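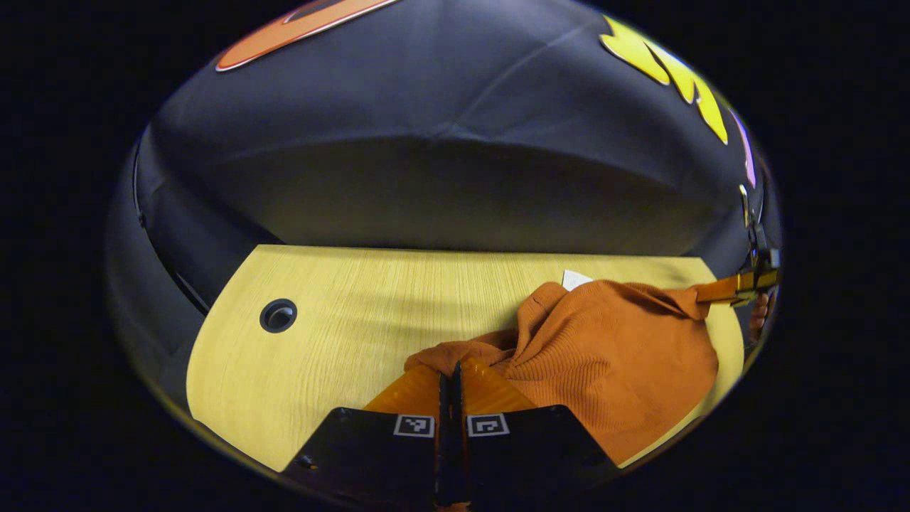

Sweater bunched up on the table during a practice run, grippers at the near edge and on the right.

Section 4: Setting up the folding table and making your first practice runs

By now you've printed and assembled a pair of grippers (Section 2) and gotten both of them talking to the laptop (Section 3). This is the part I like best, where you finally get to grab some laundry! Plan on a slow Saturday morning for it. I tried to squeeze it in after dinner the first time and wound up redoing all of it.

I'm writing for the bench I have at Cullodholm, our shared workshop, but any table in a garage or spare room will do fine if it's steady and you can walk up to the front of it.

What you need on hand

Both grippers, charged. The laptop with the Wubshet recorder installed. Two marker stickers per gripper. A fabric backdrop. One sweater you don't care much about. A small screwdriver that fits the finger pad screws (tape it to the laptop lid or you'll lose it, I'm on my third).

4.1 The table and the backdrop

1. Clear the tabletop completely. Tools, mugs, all of it. The wide lens sees way more than you'd think.

2. Hang the backdrop so it comes down to the back of the table and wraps around the sides. I use dark fabric, with colored decals up near the top. You want it close to the wood with no big gap showing behind.

3. Put your decals on before you hang the fabric, and make them all different. Mine include a yellow zigzag one that Leonie Quinlan cut for me, and an orange one, and a pinkish one on the right. The recorder works out where each gripper is by following details in the background, and plain dark cloth gives it next to nothing to follow. Before the decals I was losing tracking every time I leaned in.

4. If your table has a cable hole in it, leave it uncovered. It's one more fixed thing for the tracker to hang on to.

5. Turn on your lights and look along the table. A soft shadow at the back is fine. A hard bright spot on the wood is not, so move the lamp until it's gone.

Note: Smooth the backdrop but don't iron yourself crazy. A few creases never bothered anything on my setup. What does bother it is fabric that moves, so switch off the fan.

4.2 Checking the finger pads

1. Hold the gripper the way you would in use and look down at the pads. You should see one square marker on each, facing up, near the inner corner.

2. Make sure the left and right markers are different patterns. The recorder measures how far open the jaws are from these two, and if you stick the same pattern on both (hi, that was me in January) you'll get numbers that jump all over the place.

3. Snug up the pad screws. Stop as soon as they stop turning easily.

4. Open and close the jaws all the way a few times with the live view running. Both markers need to stay visible the whole way. If one of them ducks out of view, peel it and move it inward a hair.

Caution: Do not crank down on those screws. The Erside plastic I print with looks gorgeous (that see-through orange, I love it) but it cracks at the screw holes if you lean on it. Kibet Lema split two parts in one evening and we were back at the printer till late.

Caution: Keep your fingertips behind the pads when you squeeze the trigger. The Trameck spring is stronger than it looks and it will pinch you.

4.3 Placing the sweater

1. Drop the sweater on the table from chest height and let it land however it wants. Don't tidy it! If you always start from a neat pile, the robot arm will only ever learn neat piles.

2. Leave some bare table on at least one side. You need room to spread a sleeve out.

3. Pick a knit with some visible texture for your first runs. A chunky one is easier to pinch than a thin slippery T-shirt, and you'll want some easy wins.

Note: A sweater close to the color of your gripper parts is okay. I worried about that with my rust-colored one, and the markers are black and white anyway, so the jaw reading doesn't care.

4.4 Your first run

1. Start the recorder and hold both grippers still over the table until you hear the beep.

2. Bring one gripper down to the near edge of the sweater, tip first, and take the other to the far side. Go slower than feels natural.

3. Pinch, lift a little, and pull gently till the fabric spreads. Set it down before you let go.

4. Work your way to a folded sweater however you normally fold one. Mereana Sutcliffe folds in thirds and I fold in half, and we keep our runs in separate folders.

5. Bring both grippers back over the table, hold still, and stop the recorder. Each run can take up to 50 seconds. Past that I throw it out and go again.

6. Play the run back right away. If the tracking line has a sudden jog in it, go back to 4.1 and look at your lights and your decals before touching any settings.

Do a handful of these, then take a break and shake your hands out. Your wrists will complain the first day. When you've got a batch that plays back clean, copy it off the laptop and go on to Section 5, where we do the sorting and naming.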